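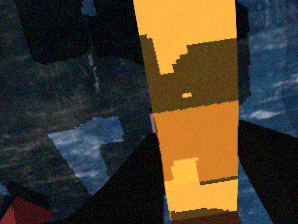

Şengül Altıntaş had the kettle on before I'd even found a place to put my coat, and by the time we sat down she was already telling me about her grandmother's bread. "She never wrote one thing down," she said. "I'd ask how much flour, and she'd say, until it feels like your earlobe!"

Şengül has taught baking in Trarov for 16 years, mostly to grown-ups who come after work, tired and a bit shy. Her first class had 4 people in it, and one of them was her cousin Beril Demirtaş, who had been promised soup. "Beril burned everything," she told me fondly, "and she still came back the next week — I think for the soup."

I asked what beginners get wrong, and she thought about it for a good while, turning her cup around. "They hurry the second rise. They've been so patient with the first one, you see, and then they smell dinner coming from next door and in it goes."

She's taking the summer recipes out of her lessons now and bringing back the dark rye, which she likes to bake until March. When I got up to leave, she wrapped half a loaf in a dish towel and told me to bring the towel back.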